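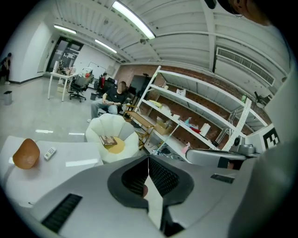
Getting Mom to accept help during the day

Posted by Odair Honorato, March

My mother has vascular dementia and lives with me. I work until 4:30 and she is alone from lunch on. I found an aide through Siqueira for $200 a week, but Mom told her to leave twice and locked the door the second time. She says she doesn't need a babysitter. Has anyone gotten past this?

Clarnance
Be home for the first few visits. We introduced the aide to my father as a friend of mine who was coming for coffee. She didn't do any care for two weeks, just sat and played cards with him. After that he let her make lunch. Also ask for the same person every time. Ours sent three different ones the first month and he was upset by all of them.

Fakeck
just dont call it help. worked for us

Narura
Look into adult day programs too. My aunt pays $300 a month for three afternoons, and the van picks her up. She thinks it's her job and gets dressed for it. Your county aging office should have a list. Call early, the one near us had a waiting list.

Comments

Odair Honorato: Thank you. I'm taking some mornings off to try the coffee idea.

Clarnance: Good luck. Give it more than one try.

Guest: Does Medicaid cover the day program?

Narura: It depends on the state. Hers is private pay.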